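Über uns | Holzspielzeug & Lernmaterial

Sarnach fertigt Bausteine und Legematerial aus Holz für Kindergärten, Grundschulen und Therapiepraxen. Angefangen haben wir in einer ehemaligen Schreinerei in Damley, heute arbeiten dort 14 Leute in Zuschnitt, Schleiferei, Farbraum und Versand.

Unser Sortiment umfasst 206 Artikel. Am meisten verkaufen wir nach wie vor die einfachen rechteckigen Klötze, vor allem in Dunkelgrün und Rotbraun. Beide Töne mischen wir selbst.

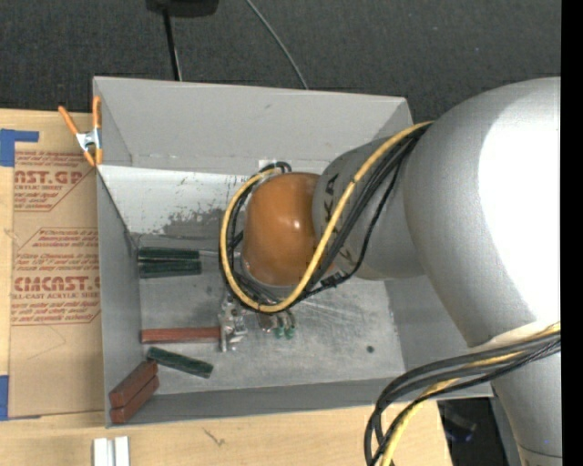
Sortiert wird nach Farbe und Format, verpackt in Kartons zu 20 Stück. Klötze mit Rissen oder stumpfen Kanten gehen zurück in die Schleiferei oder kommen als zweite Wahl in den Werksverkauf. Einzelne Steine liefern wir nach, auch zu Kästen der Reihe Bastos, die es seit etwa 10 Jahren nicht mehr gibt.

Der Werksverkauf in Flirkby hat freitags geöffnet, im September zusätzlich samstags. Schulen und Kindergärten bestellen auf Rechnung.

Zuletzt aktualisiert: Montag, 13. Mai 2019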